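원목 상판 오일 마감과 관리하는 법

원목 상판은 바니시로 두껍게 코팅하는 방법과 오일을 먹이는 방법이 있습니다. 이 글은 오일 마감만 다룹니다. 오일은 막을 만들지 않고 나무 안으로 스며들기 때문에 흠집이 난 부분만 갈아내고 다시 바를 수 있습니다. 대신 물과 열에는 코팅보다 약하고 주기적으로 덧발라야 합니다. 집성목 상판, 식탁, 작업대, 주방 아일랜드 모두 순서는 같습니다.

준비물

사포 120방, 180방, 240방
샌딩 블록 또는 원형 샌더
보푸라기가 없는 면 헝겊 여러 장
목재용 하드왁스 오일 (이 글에서는 Tilari 무광 투명을 썼습니다)
흰색 패드 또는 납작한 붓
니트릴 장갑, 방진 마스크
물을 담은 금속 통 (헝겊 처리용)

오일은 제품마다 건조 시간과 도포량이 다르니 통에 적힌 수치를 먼저 확인하세요. 음식이 직접 닿는 상판이라면 식품 접촉 가능 표시가 있는 제품을 고릅니다.

1단계. 기존 마감 확인

상판에 물을 몇 방울 떨어뜨리고 10분쯤 둡니다. 물이 스며들면서 색이 진해지면 오일이 거의 남아 있지 않은 상태입니다. 물방울이 그대로 서 있고 손톱으로 긁었을 때 얇은 막이 일어나면 바니시나 우레탄 코팅일 가능성이 높습니다. 코팅이 남은 면에는 오일이 먹지 않으므로 완전히 벗겨내야 합니다. 판단이 어려우면 상판 뒷면이나 구석에서 먼저 시험해 보세요.

2단계. 샌딩

120방으로 시작해 얼룩과 눌린 자국을 없앱니다. 반드시 나뭇결 방향으로 밀고, 한곳에 오래 머물지 않습니다. 다음은 180방, 마지막은 240방입니다. 하드왁스 오일은 표면이 너무 매끈하면 흡수가 떨어지므로 240방보다 고운 사포는 쓰지 않는 편이 낫습니다.

모서리는 기계를 쓰지 말고 손으로 가볍게 두세 번만 문지릅니다. 날카로운 모서리에는 오일이 얇게 남아 가장 먼저 닳습니다. 샌딩이 끝나면 진공청소기로 가루를 빨아들이고 물기를 꼭 짠 헝겊으로 한 번 닦은 뒤 완전히 말립니다. 이때 나뭇결이 일어서면 240방으로 살짝만 다시 밀어 줍니다. 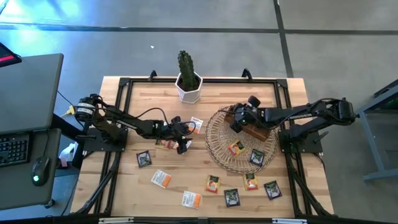
오일을 바른 상판은 언제부터 쓸 수 있습니까?

마지막 도포 후 하루가 지나면 가벼운 물건은 올려도 됩니다. 물에 닿거나 뜨거운 그릇을 놓는 용도라면 일주일은 기다리세요. 겨울철이나 환기가 안 되는 방에서는 더 걸립니다. 손바닥을 대 보아 끈적임이 있거나 냄새가 강하면 아직 덜 마른 것입니다.

3단계. 첫 번째 도포

오일을 통째로 흔들지 말고 막대로 바닥까지 저어 줍니다. 상판 한쪽 끝에 조금 덜어 패드로 얇게 펴 바릅니다. 결 방향으로 길게 밀고, 넓은 상판은 구역을 나누어 진행합니다. 두껍게 바르면 건조가 늦어지고 표면에 얼룩이 남습니다.

15분 뒤 표면에 남아 있는 오일을 마른 헝겊으로 닦아냅니다. 비스듬히 빛을 비추면 번들거리는 부분이 보입니다. 옹이 주변과 이음매는 오일이 고이기 쉬우니 한 번 더 닦습니다. 마구리면은 다른 면보다 흡수가 빨라서 먼저 한 번 바르고, 마르는 듯 보이면 바로 덧발라도 됩니다.

4단계. 두 번째 도포

최소 12시간 말린 다음 흰색 패드로 표면을 가볍게 문질러 까슬한 부분을 정리합니다. 먼지를 닦고 첫 번째보다 더 얇게 바릅니다. 닦아내는 순서는 같습니다. 뒷면도 한 번은 발라야 합니다. 윗면만 마감한 상판은 위아래가 습기를 다르게 먹어서 휠 수 있습니다.

헝겊 처리

오일이 묻은 헝겊을 뭉쳐서 쓰레기통에 넣으면 안 됩니다. 건성유가 굳으면서 열을 내고, 뭉친 헝겊 안에 열이 갇히면 저절로 불이 붙을 수 있습니다. 물을 담은 금속 통에 완전히 담갔다가 버리거나, 야외의 불에 타지 않는 곳에 한 장씩 펼쳐 말린 뒤 버립니다. 패드와 붓 닦은 종이도 마찬가지입니다.

평소 관리

닦을 때는 물기를 짠 헝겊과 중성 세제를 씁니다. Lulham 목재 비누처럼 원목용으로 나온 것을 묽게 타서 써도 됩니다. 염소계 표백제, 스팀 청소기, 거친 수세미는 피하세요. 쏟은 물은 바로 닦고, 젖은 컵은 받침 위에 둡니다.

커피나 차 얼룩이 남았다면 그 부분만 180방, 240방 순으로 결을 따라 갈고 오일을 얇게 다시 바릅니다. 경계가 티 나지 않게 얼룩보다 조금 넓게 갈아 주세요. 철제 캔이나 젖은 칼이 닿아 생긴 검은 자국은 사포로 잘 지워지지 않습니다. 이런 자국에는 옥살산 용액을 쓰는데, 장갑과 보안경이 필요하고 작업 후 깨끗한 물로 여러 번 닦아내야 합니다.

눌린 자국은 나무 섬유가 끊어지지 않았다면 어느 정도 되살릴 수 있습니다. 젖은 헝겊을 자국 위에 덮고 다리미를 몇 초씩 대었다 뗍니다. 부풀어 오른 자리가 완전히 마르면 240방으로 정리하고 오일을 바릅니다.

덧바르는 주기

매일 쓰는 주방 상판은 6개월에 한 번, 책상이나 작업대는 1년에 한 번이면 충분합니다. 날짜보다는 1단계의 물방울 시험으로 판단하는 것이 정확합니다. 전체를 갈 필요는 없고, 비눗물로 닦아 말린 뒤 흰색 패드로 문지르고 얇게 한 번만 바릅니다. 남은 오일은 뚜껑을 꽉 닫아 서늘한 곳에 보관합니다. 표면에 막이 생겼으면 걷어내고 쓰되, 속까지 걸쭉해진 오일은 버리세요.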